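Sirkell Tool Library Loan Records
Data card, revision 4

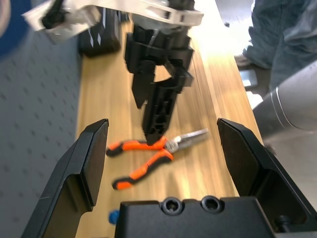 Sirkell Loan Records is a table of checkouts and returns from a neighborhood tool library. Each row is one loan of one item. Item names were typed at the desk by whoever was on shift, so the same tool can appear under several spellings. The name field is kept as typed, and a second field, item_class, holds the cleaned value. Needle-nose pliers with orange and black handles, like the pair on the wooden table, are entered in item_class as "pliers, needle-nose", with the handle colors in item_note. Color is never part of the class.

Coverage

The table spans 365 days of lending and was exported on 6/11/22. It covers hand tools, garden tools and small power tools. Ladders were tracked on paper and are not included. Loans made from the Brivel branch are present but have no return condition, as that branch did not record one.

Fields

loan_id: integer, unique
item_name: text as typed
item_class: cleaned name, lowercase
item_note: free text, often blank
out_day, back_day: day number from the start of the period
branch: sirkell or brivel
condition: good, worn, damaged, missing, or blank

Member names and addresses were removed before export. There is no member key, so repeat borrowing cannot be traced.

Cleaning

Eirini Tsolakis wrote the class list. Ilari Rissanen checked a sample of 1000 rows against it by hand and found 11 with the wrong class. Those rows were corrected; the rest of the table was not rechecked. Most of the errors were wrenches entered under a brand or a nickname - the script has no rule for these.

Known problems

A blank back_day means either that the item was still out at export or that the return was never entered. The two cases cannot be told apart.

Sets are counted as one item. A socket set returned with a piece missing is marked "damaged" in older rows and "missing" in newer ones.

Day numbers start at 1. Loading scripts written for revision 3 expect 0 and need to be changed.

Use

The table may be copied and changed with credit to the library. Send corrections to the Sirkell desk with the loan_id and the field name.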